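Wuvport kitchen cell, simulated refrigerator task
Safety checklist after the stop in run 215, with comments
Filled in at the Masodbridge office, December

Reason for the check: in run 215 the controller reported contact between the wrist and a shelf, but the stop command came 91 steps after the first contact flag. Our rule allows 3 steps. The run was closed by hand. No real arm was connected, but the same stop settings are planned for the Cortés arm, so I treat it as a safety fault.

1. Starting conditions
Scene file is the approved one: YES
Step limit set to 2000: YES
Speed limit inside the refrigerator active: YES
Comment: The speed limit was active, but its zone begins a little too deep in the opening. The arm can pass the front edge of the shelves at normal speed. Please move the border of the zone toward the room.

2. Reach into the refrigerator
Collision shapes loaded for all shelves: NO
Collision shapes loaded for the side bins: YES
Comment: The upper shelf had its shape. The shelf with the yellow object had only the visible model and a simple box that is thinner than the model. The wrist has little space there, and the bins at the right side make the path more narrow. I ask that every shelf gets a full shape before the next run.
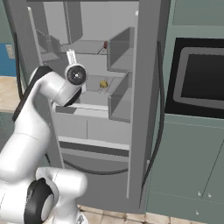

3. Gripper and wrist view
Fingers answer to open and close: YES
Wrist view arrives without delay: YES
Contact flag is written in the log: YES
Comment: I compared the time of the wrist view with the time of the joint data and they agree. So the delay does not come from the picture side, as I first believed.

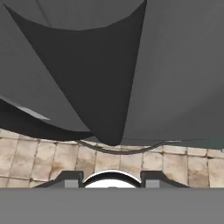
Calibration of the gripper was the next thing to check, because a wrong offset could also give a late stop. I loaded the Nivent calibration file again and the values did not change. In the wrist view the two finger blocks stand evenly on both sides of the white dome, and I see no reason to suspect a shift to the left or right. An error in depth cannot be judged this way, so I leave that line open.
Side offset: PASS
Depth offset: OPEN

4. Stop function
Stop by operator key: PASS
Stop by contact flag: FAIL
Arm keeps its position after stop: PASS
Comment: The contact flag goes through a filter before it reaches the stop function. The filter waits for a steady signal, and small contacts on a shelf give a signal which comes and goes. Every time it goes, the waiting starts again. 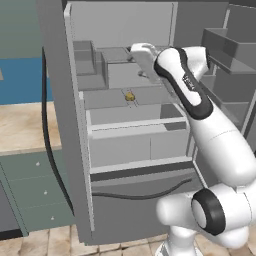

For this reason the delay was not the same in each repeat. When I switched the filter off, the stop came inside the limit, but there were also two false stops in free space. A shorter filter is probably better than no filter. I did not test which length is correct.

5. Before the next run
Full collision shape on every shelf: TO DO
Speed zone border moved: TO DO
Shorter filter tested with slow and fast reach: TO DO
Depth offset checked: TO DO
Transfer of stop settings to the Cortés arm: BLOCKED until item 4 is PASS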